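Playroom Kitchen Gallery: Laying Out the Pretend Pantry

Welcome to the pretend kitchen page! We've been building up our play food shelf at Hjaltested since May, and it has grown into something rather lovely. Everything gets a turn on the big white table before it goes back into its crates, partly so we can see what we've got and partly (let's be truthful) because laying it all out is such good fun. Colours look brilliant on white. A strawberry that vanishes at the bottom of a crate suddenly looks good enough to eat.

The crates came from Bavholm and the shelf from Avutitz, both second-hand, both scrubbed within an inch of their lives. The first weekend we had so little that it all fitted in a shoebox. Now the catalogue card in the drawer says 845 pieces across the whole playroom, and the kitchen shelf is still the one everybody runs to first.

I do like mixing proper household things in with the toy food. A real-sized colander gives small hands something worth carrying, and a big plate means there is always room for one more helping. Pretend cooking gets so much better when the washing up looks like washing up!

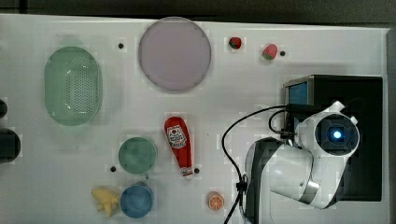 Mint green colander, lavender plate, two little strawberries and the ketchup, all out on the white table.

The colander is my favourite thing on the shelf. It's a generous oval with a see-through minty tint and neat rows of tiny holes in the base, and it has been a boat, a hat and a bed for a bear as well as a colander. I'd happily have three more.

Strawberries next – they are small, they have green tops and they roll into every corner of the room. The two reds don't quite match, one deep and one pinker, and I think they look all the better for it. Café games always seem to end with strawberries on top, whatever was ordered. Soup included.

Then there's the ketchup. No pretend café survives without it, and a red bottle with a white cap is easy to spot when somebody is shouting for sauce from the far end of the room.

The plate is a soft, pale mauve and wonderfully wide. We've served birthday cake on it, and pizza, and once a whole family of knitted mice.

More pictures are coming after the Mometti swap morning on 18th June, when I'm hoping to find some bread and a decent teapot. The doors open at 10 and I shall be there early with a very large bag.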